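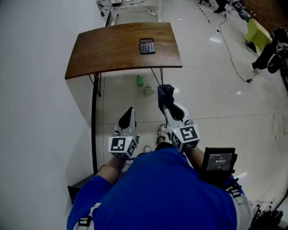 Wooden table, main room. See item 4.

Prondale Community Rooms - walk-round checklist
Done by: Cherry Mae Layug
Copy to: Howard Bellamy
Date: February 19, 2026

OK = fine. ACT = needs doing. N/A = not here or not looked at.

1. Front door and step - ACT
Door closer slamming again. Adjusted it in November, didn't last. Step edging lifting on the left as you go in, taped for now. Tape is not a repair.

2. Fire exits - OK
Both open from inside with one push. Rear one stiff but goes. Chairs were stacked in front of the side passage when I got there, moved them. Hirers need telling again.

3. Extinguishers - ACT
Kitchen and hall in date, pins in. The one by the boiler cupboard has no tag at all. Havari did the last service so ask them for the sheet before we pay for another visit.

4. Tables and chairs - ACT
Wooden tables sound, legs tight, no splinters on the edges I ran a hand along. One folding table in the store won't lock on one side. Label on it, DO NOT USE. Two chairs with split seats, put out for the tip.

5. Floor - OK
Dry, swept. Mat in the lobby curls at one corner, turned it round. Watch it.

6. Lights - ACT
Tube out over the serving hatch. Emergency light in the corridor stayed on for the test, the one in the ladies went dim after 11 minutes. Needs a battery or a new fitting, Rezende to quote.

7. Sockets and leads - ACT
Extension lead 758 has a cracked plug, cut off and binned. Others fine to look at. Proper testing is due, not booked as far as I can see. Howard, is this with you or me?

8. Kitchen - OK mostly
Fridge reading 4. Urn fine. Hot tap very hot, was 55 on the probe, so the warning sign wants to go back up over the sink. It's behind the bin. Fire blanket on its hook.

9. First aid box - ACT
Plasters nearly gone, eyewash out of date. No entries in the accident book since the last check, pages all there.

10. Toilets - OK
Pull cord in the accesible one reaches the floor, alarm sounds, reset works. Hand dryer noisy.

11. Outside - ACT
Gutter over the bins dripping on the path, will ice up if we get another cold night. Grit bin a third full. Varkia van parked over the ramp again when I came out - have spoken to the driver, he was nice enough about it but a letter might help.

12. Roof space - N/A
Ladder not here. Next time.

Comments
Step edging and the emergency light first please, the rest can wait a week or two. Spending over 1000 has to go to the meeting so get the Rezende price in writting.
Keys back in the safe. Heating left on low for the evening booking.

CML

Reply HB: testing is with me, will ring round. Can you send me the extinguisher tag numbers for the other two.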